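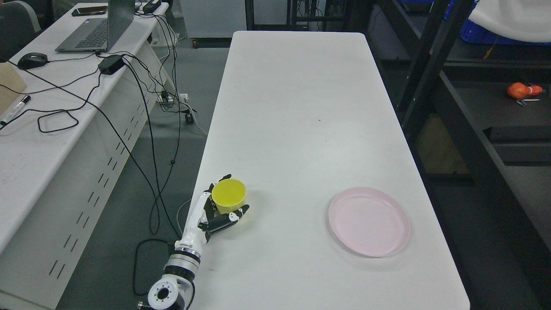 白い折りたたみテーブルと黄色いプラスチックカップ

作業ノート　2025/03/16

サワードウ種の比較、続き。前回までで粉を替えた影響は見えたので、今回は水分量と温度だけを動かす。種はSondumとPrirumettiの二系統。Sondumはライ麦で起こしたもの、Prirumettiは小麦全粒粉で起こしたもの。名前は冷蔵庫のラベルのまま使う。

朝、両方を冷蔵庫から出して室温に戻す。Sondumは表面に灰色の液が薄く浮いていた。混ぜ込まずに捨てた。においは酢に近いが、嫌な感じではない。Prirumettiは液なし、ヨーグルトに似たにおい。前の餌やりから8日空いている。次からは間隔をもう少し詰めたい。

餌やりの配合は種1、粉2、水2。粉はArumugamの強力粉で統一した。袋の口が開いたままだったので、上のほうは除けて中から取った。湿気を吸った粉だと吸水が変わるので、使ったらクリップで留めること。棚の下段にまだ未開封の袋がある。

室温19度。発酵箱は使わず、そのまま台の上に置いた。瓶に輪ゴムをかけて、混ぜた直後の高さに合わせる。昼前に見るとPrirumettiは輪ゴムを越えて、気泡が側面にそろっていた。Sondumはまだほとんど動かず、底のほうに小さい泡があるだけ。液が浮いた種は一回の餌やりでは戻りきらない、というのが前にも書いたとおりの印象。二回目の餌やりをして、こちらは夕方に回す。

先にPrirumettiで生地を仕込む。全量805g。粉と水だけ先に混ぜて、布をかけて休ませる。種と塩はその後。休ませた生地は手で引くとよく伸びるが、まだ表面がざらつく。塩は水に溶かさず直接振り、指でつまんで切るように混ぜた。溶かして入れたときより混ざるのに手間がかかった。次は仕込み水を少し取っておいて、それで溶かす。

折りたたみは四回。一回目はべたついて手から離れない。手水をつけすぎると水分量の比較にならないので、つける量は最小限にした。二回目で張りが出て、三回目で容器の壁からきれいに離れた。四回目は要らなかったかもしれない。上面に大きい気泡が二つ出たので、そこで止めた。

容器について。丸いボウルだと膨らみの量が読みにくい。側面のまっすぐな透明容器が一つ空いていたので、折りたたみの後はそちらに移した。開始位置をテープで印。テープは油がつくと剥がれるので、貼る前に外側を拭く。

一次発酵は体積の増え方で切った。時間で切ると室温の差がそのまま出てしまう。今回は倍の手前で止めた。縁が丸く盛り上がり、容器を揺すると全体がゆっくり揺れる。前回は倍を越えるまで待って、成形のときに生地がだれた。

成形は丸。台に打ち粉はせず、カードで手前に引いて張りを出す。一度目は力が強すぎて表面が裂けた。少し置いてからやり直し、裂け目は下に回した。籠には米粉を振る。小麦粉だけだと籠の目に残り、後の掃除が面倒になる。

焼成はGriruvelの鉄鍋。予熱を長めに取り、蓋をして入れ、途中で蓋を外す。切れ目は一本、斜めに浅く。刃が古く、入り口で引っかかった。替え刃を出しておくこと。引き出しの在庫は未確認。

焼き上がりの記録。底は濃い茶色、焦げなし。切れ目は片側だけよく開いた。刃が引っかかった側は開きが悪い。冷めるまで切らずに置いた。断面は中くらいの気泡が全体に散り、下側に少し詰まった層がある。成形で裂け目を回したあたりと一致するように思うが、一個では何とも言えない。酸味は弱い。皮は翌日に食感を見る。

夕方、Sondumの二回目。輪ゴムは越えたが、勢いはPrirumettiの朝より弱い。表面は平らで、中央がくぼむ前。今日は仕込まず、種1、粉2、水2でもう一回つないで冷蔵庫へ。水分量の比較は、二系統の状態がそろってからでないと意味がない。そろわないまま焼くと、種の差なのか水の差なのか分からなくなる。

捨て種は300gたまった。半分はクラッカーにした。薄く伸ばして塩とオリーブ油だけ。伸ばしの厚みが不ぞろいで、端は色がつきすぎ、真ん中は柔らかい。残りは蓋つき容器で冷蔵。捨て種の容器は青い蓋、本種は白い蓋。前に取り違えかけたので、蓋の色は替えないでほしい。

昨年7月の記録を見返した。夏場は同じ配合でも昼までに発酵が行き過ぎていて、種の比率を下げて対応していた。暖かくなる前に比率を振ったデータを取っておきたい。それから7月分は温度の欄が抜けている日が多く、後から比べられない。室温、粉温、水温は毎回書く。

次回
・Sondumを二回つないで、朝の立ち上がりを確認
・水分量は一段だけ上げる。他は今回と同じ
・塩は取り分けた水で溶かす
・替え刃の在庫を見る
・籠をもう一つ洗って乾かしておく

追記。翌日用に取り分けた一切れは紙袋に入れて棚の上段。ビニールに移さないこと。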